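Visit report: open day at Farkenow, household handling lab
Jun 18, 2020
Prepared by Noeline Maihi

Warrick Hoani and I attended for Nepia. Fatos Vukadinović showed us the lab and answered most of the technical questions. Slides will follow in July.

Background

Farkenow trains arms on storage tasks: cabinets, drawers, shelves. The training set for the drawer work stands at 2794 runs, all recorded in the same building. The success rate quoted to us was 85 percent on known objects. No figure was given for new ones, and Warrick has asked for it in writing.

Control software

The planner comes from Wurard. Grip force is set per object class and is not adjusted during the lift. Hemi Te Moana, who maintains the planner, put the log at almost 1000 lines per run - too much to read by hand, so failures are sorted by a script first. We asked for a sample log and were promised one.

Drawer station

The test piece is a bedside-type cabinet with 2 drawers and an open shelf. The task is to place a can in the lower drawer. Positions on the cabinet top are varied between runs.

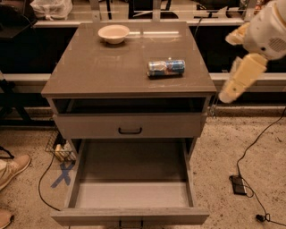
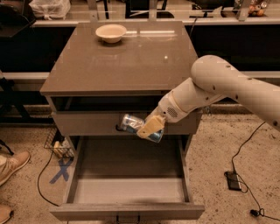 Lower drawer open, upper drawer closed, white bowl toward the back of the top. The can is on the cabinet top in the first picture and in the gripper in the second.

Open points

- Success rate on new objects (Fatos)
- Sample log and script (Hemi)
- Whether the Foson gripper pads can be bought separately
- Cycle time with the upper drawer as target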